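Faut-il vraiment refaire la piste ?

Le dossier est revenu en février, comme il revient à peu près tous les deux ans, avec les mêmes images de synthèse : un anneau bleu vif, des couloirs d'une blancheur de dentifrice, des coureurs sans visage qui projettent des ombres dans trois directions différentes. Cette fois la proposition porte un nom, « Kastthorpe », et un fournisseur, Estetti, dont le commercial nous a parlé pendant une heure de restitution d'énergie. J'étais au troisième rang. J'ai pris des notes. Je n'y ai trouvé aucune raison d'arracher une piste sur laquelle on court très bien.

Je précise d'où je parle. Je cours sur ce stade depuis l'époque où le 400 mètres se disputait dans le mâchefer et où l'on rentrait chez soi avec les chaussettes noires. J'ai applaudi quand on a posé le revêtement actuel. Je ne suis donc pas de ceux qui pensent que tout était mieux sur la cendrée ; j'ai encore dans le genou gauche un petit gravier qui m'empêche de le penser. Mais entre la cendrée et la surface que nous avons maintenant, il y avait un progrès que n'importe qui pouvait sentir sous le pied au bout de deux foulées. Entre celle-ci et la prochaine, il faut une brochure pour le percevoir.

Que reproche-t-on à la piste ? Premier grief, la couleur. Elle aurait « perdu son éclat ». Je veux bien. Une piste rouge exposée à la pluie, au soleil et aux pointes de plusieurs générations de collégiens tire sur la terre cuite, et je ne vois pas en quoi cela regarde le chronomètre. On nous explique que le bleu favorise la concentration. J'ai demandé sur quelle étude on s'appuyait, on m'a promis de me l'envoyer, et ma boîte aux lettres attend toujours. Le bleu passe bien à la télévision, voilà ce que j'en sais, et la télévision n'est jamais venue chez nous.

Deuxième grief, le marquage. Là, je concède quelque chose. Certaines lignes pâlissent, et une ligne qu'il faut deviner n'est plus tout à fait une ligne. Les juges de relais s'en plaignent chaque printemps et ils ont raison de s'en plaindre. Seulement, une ligne effacée se repeint. Il existe pour cela une peinture, une machine à tracer et des gens dont c'est le métier ; Pumphrey, qui entretient les terrains de la vallée voisine, propose l'opération dans son catalogue ordinaire, entre la tonte et la réfection des cages de but. Personne n'a jamais démoli une route départementale au motif que la bande blanche était usée.

Troisième grief, la souplesse. C'est l'argument sérieux, celui devant lequel les profanes baissent les yeux, et c'est pourquoi on le garde pour la fin de la présentation. Un revêtement vieillit, durcit, absorbe moins bien les chocs. C'est vrai en général. Est-ce vrai du nôtre ? J'ai posé la question, et la réponse tenait dans une courbe sans échelle. Or cela se mesure. Il y a des appareils, des protocoles, des laboratoires qui se déplacent. Avant d'engager une dépense pareille, on pourrait imaginer que quelqu'un vienne poser un appareil sur le couloir un, celui qui souffre le plus, puis sur le couloir extérieur, où il ne passe presque personne, et compare. Ce travail n'a pas été fait. À sa place, nous avons eu le témoignage d'un athlète de niveau régional qui trouve que « ça tape un peu ».

J'ai écrit à Trefor Bowen, un vieil adversaire du 800 mètres qui s'occupe aujourd'hui d'un stade au pays de Galles. Leur anneau a été refait il y a quelques années avec un produit de la gamme Viddale, présenté à l'époque comme définitif. Il m'a répondu longuement. La surface est agréable, dit-il, les jeunes l'aiment bien, et les temps sont exactement ceux d'avant. Ce qui a changé, c'est le règlement intérieur : les poussettes interdites, les marcheurs du matin priés d'aller marcher ailleurs, les pointes limitées à certains créneaux, l'accès fermé à dix-huit heures parce qu'il fallait protéger l'investissement. Il ajoute que la clôture a coûté plus cher que prévu. « Nous avons une très belle piste, et je la regarde souvent à travers le grillage. »

C'est cela qui m'inquiète, bien davantage que la facture. Notre stade est ouvert. On y entre par le côté des arbres, à sept heures du matin comme à la tombée du jour, sans badge et sans demander la permission. J'y croise une dame qui fait ses tours à l'envers parce que le vent l'ennuie, des pompiers, des lycéens qui révisent le bac de sport la veille de l'épreuve, un monsieur qui ne court pas et qui s'assoit. Une piste un peu poussiéreuse tolère tout ce monde. Une piste neuve, je le crains, commencera par afficher une liste.

Parlons de la facture tout de même. Le chiffre annoncé est de 840 000 euros, hors clôture, hors éclairage et hors reprise du drainage, trois postes dont on nous assure qu'ils seront « étudiés dans un second temps ». J'ai assez siégé dans des associations pour savoir ce que deviennent les seconds temps. Ce sont eux qui coûtent. Le club compte 444 licenciés, et la subvention dont on nous fait miroiter l'arrivée suppose une homologation à un niveau de compétition que nous n'avons jamais accueilli et que, faute de chambre d'appel et de parking, nous n'accueillerons pas davantage demain. On achète donc le droit d'organiser des championnats qui se tiendront ailleurs.

On m'objectera que l'occasion ne se représentera pas. Elle s'est représentée chaque fois que nous l'avons laissée passer. On m'objectera aussi que les jeunes partiront dans des clubs mieux équipés. Certains partent, oui. J'ai pris la peine d'en interroger plusieurs, avec leurs parents. Ils sont partis pour un entraîneur de haies, pour un groupe de demi-fond de leur âge, pour un car de ramassage qui passait devant chez eux. Aucun n'a mentionné la couleur du sol. Si l'on tient à dépenser, qu'on paie un entraîneur de haies. Il ne fera pas bien sur une maquette, mais il viendra le mercredi et le reste de la semaine, sous la pluie, et il saura le prénom des enfants.

Je me méfie aussi du vocabulaire. Depuis la réunion, on ne dit plus « la piste », on dit « l'équipement structurant ». On ne dit plus « courir », on parle de « parcours de pratique ». J'ai compté parmi mes relations des gens tout à fait sensés qui, après une heure de diaporama, se sont mis à parler d'« expérience utilisateur » à propos d'un tour de stade. L'expérience est pourtant connue : on part, on tourne à gauche, on a mal, on tourne encore à gauche. Aucune résine n'y changera grand-chose.

Et l'infield, puisqu'il faut maintenant l'appeler ainsi ? Il n'en est pas question dans le projet. L'herbe du milieu jaunit dès qu'il fait sec, le sol y devient dur comme une table, et c'est là que les petits s'échauffent, tombent et jouent à chat en attendant leur tour. S'il y avait une urgence sur ce stade, je la situerais de ce côté de la bordure. Un arrosage, un vrai décompactage, un semis à l'automne : on en a pour une fraction de la somme, et les enfants en profiteraient avant les champions hypothétiques.

Je ne demande pas qu'on laisse tout se défaire. Je demande un ordre des choses. Qu'on mesure d'abord, avec un organisme qui ne vend rien. Qu'on repeigne ce qui s'efface et qu'on répare là où c'est abîmé, par plaques s'il le faut – ce sera moins joli vu d'avion. Qu'on publie les résultats sur le panneau de l'entrée, à côté des horaires de la buvette. Si les mesures sont mauvaises, je voterai la réfection et je le dirai publiquement, même en bleu. En attendant, la prochaine réunion se tient à la salle du bas, et j'invite ceux qui voudront s'y exprimer à faire d'abord un tour complet, à pied, en regardant par terre.

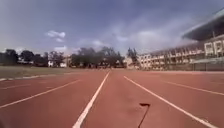 J'apporterai de mon côté la lettre de Bowen, traduite, et le devis de Pumphrey pour le traçage des lignes, que j'ai demandé à mes frais et que chacun pourra consulter avant le vote.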